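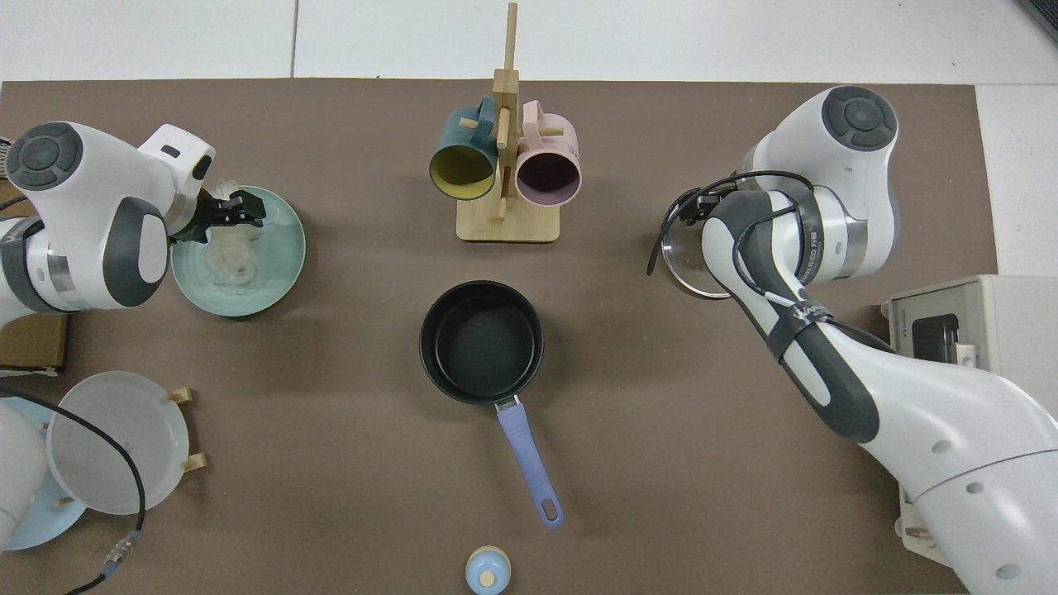

What do you need on the worktop to cook noodles for one and put everything away afterwards?
A small saucepan with a lid that fits, a plate, a mug, and somewhere for the last two to go. We've put the lot together as the Skison small kitchen set, and we're very fond of it!

The pan is the piece we use most. It has a long handle in a soft shade between blue and lavender, with a hole at the end so it can go on a hook, and the clear glass lid has a metal rim and a knob to match. You can keep an eye on a simmering broth without lifting it – a small thing, but lovely on a cold morning in March.

The mug tree is light wood, an upright post with short pegs on a flat base. Ours holds a dark teal mug with a yellow inside and a pale pink one with deep plum inside, and we still haven't agreed which is nicer. Hang them by the handles and the insides show, so the colours get seen even when you're not drinking out of them. 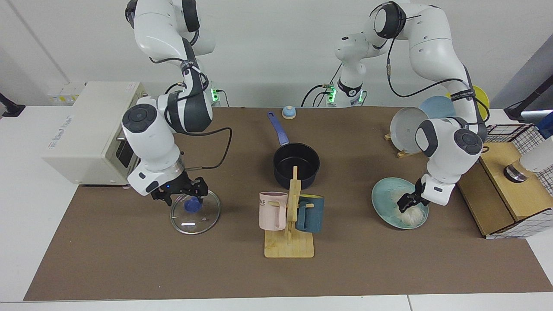

Heriberto Mendoza wrote to ask whether the plate rack takes deep bowls as well, as he eats most of his suppers out of one. It will hold a shallow one, but plates are what it likes best. Ours go in upright between the pegs, and you can pull out the one you want without shifting the rest.

The set is packed at Drodico and costs 53 euros with the plates, or 32 without if you've already got plenty. Wash the pan by hand with a soft sponge, and wipe the wood with a damp cloth. Please don't soak it.

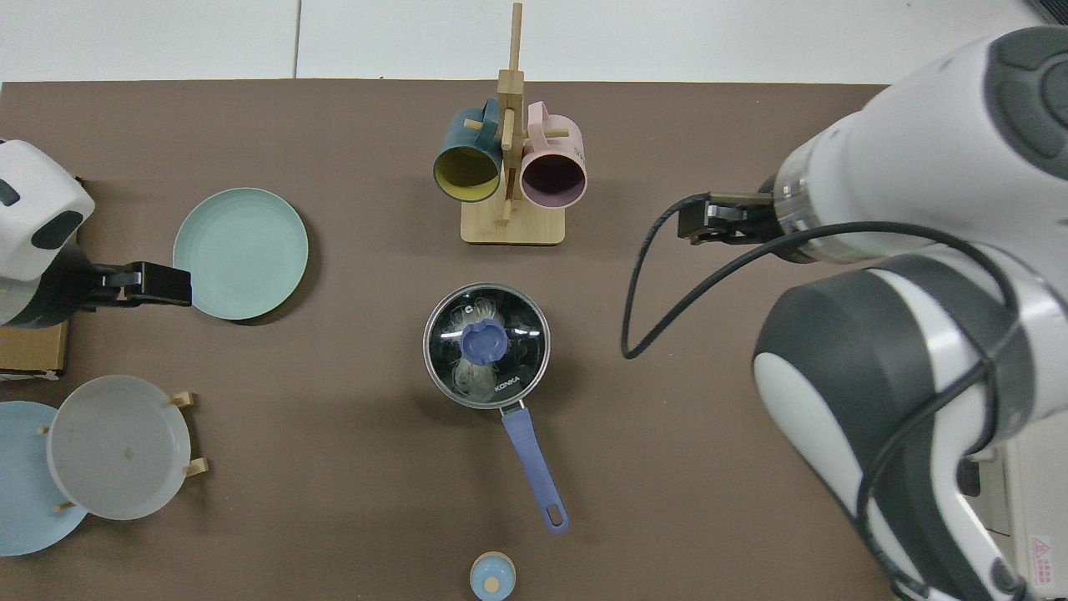
Spare lids and mug trees can be ordered separately from Grumard, and delivery takes around 2 weeks. Write to Helmi Kemppainen if you'd like a different mix of mug colours – she loves being asked.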